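Talking license keys with the person who runs support at Spanos

Spanos makes one product, a batch photo converter for desktops called Wekeo. It has been around long enough that people still write in with keys from the boxed version. I got forty minutes on a call with the head of support, who asked to go without a name because "then customers find my personal email, and they do." Fine by me. Cleaned up a little, not much.

First thing I asked about was the switch. In April the company dropped its old serial number system and moved to Semarix, an outside licensing service. Accounts, sign-in, the works. How did it go?

"Badly for a week. Then okay. We had 1151 tickets in the queue at the worst point and a lot of those were the same person writing three times."

Why so many?

"Old keys. We told people the old keys would carry over. They did carry over, if you had registered with an email. If you bought in a store and never registered, the new screen just said invalid. No explanation. Just invalid, in red. I would of been mad too."

They fixed the wording. It now says the key needs to be linked to an account and gives a button for it. Took a day to write, two weeks to get into a release.
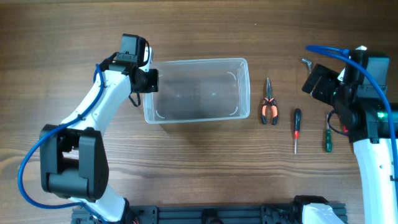 Two arms, four tools and a plastic container on the wood tabletop.

I wanted to know about the offline thing, as that's what readers keep mailing me about. Wekeo used to run forever on a machine with no internet. Now it checks in.

"Every 40 days. It was going to be shorter. Support pushed back on that, hard. We have people on boats. We have people in archives where the scanning machine is not allowed on a network, ever."

So what do those people do?

"Offline file. You make a request on the machine, carry it on a stick to another computer, upload it, carry the answer back. It's clunky. It works. The page for it was buried and that's on us, it is in the Help menu now."

And does the file expire?

"No. Once it's on, it's on, for that version."

For that version. I asked twice. A major upgrade means doing it again. Minor ones don't.

We got on to cracked copies, which I had expected to be a touchy subject and wasn't really. There's a site, Grevoveck, that hosts patched installers for all sorts of paid programs, Wekeo included. Support sees the results.

"People write to us with the crash log attached. The log shows the patched file. They don't know it shows that. I used to send a long stern reply. Now I send a short one. It says this copy has been changed, we can't help with it, here is the trial, please scan your computer."

Do they come back?

"A few buy it. Most vanish. One wrote back very upset that the patched copy had no French menus. I didn't have an answer for that."
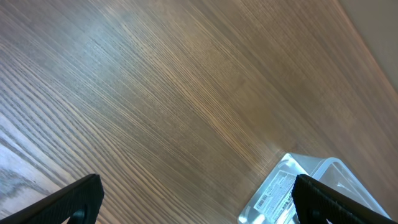 Wood grain, close up, with the light on it.

Would a cheaper license help? Wekeo isn't cheap. Long pause on the line here.

"That's above me. Personally, yes. I've asked for a student price since before I had this job. What I can say is the home license covers 2 computers and hardly anyone uses the second. People buy it twice! We refund them when we spot it."

Check your account then, if you own a laptop and a desktop. The seats are listed under Devices, and you can remove an old machine yourself. Before the switch you had to email and wait.

Moving to a new computer is still the number one question. The answer, from the person who types it all day: sign out on the old one first. If the old one is dead, remove it on the website. Don't reinstall over and over, it doesnt free anything up. 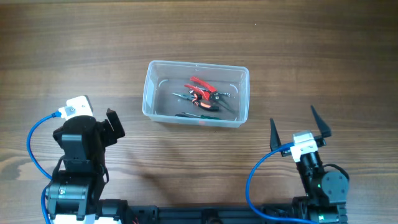
Red-handled pliers and other hand tools in the clear box.

Error numbers next. I had one myself, 1086, with no text beside it at all.

"Clock. Your computer's clock is wrong. If it's off by more than a little, the sign-in gets refused. Set the time to automatic and restart the program. You don't need to restart the computer but everybody does."

My clock was off by an hour. Fixed it while we talked, error gone.

Last one. If support could change a single thing in the program?

"Put the word 'sign out' where people can find it. It's behind the little gear, then General, then you scroll. I've filed that request so many times the form fills itself in."

Next release is a small one, mostly raw format fixes, and the gear menu stays as it is for now. Mac build comes a few days after Windows.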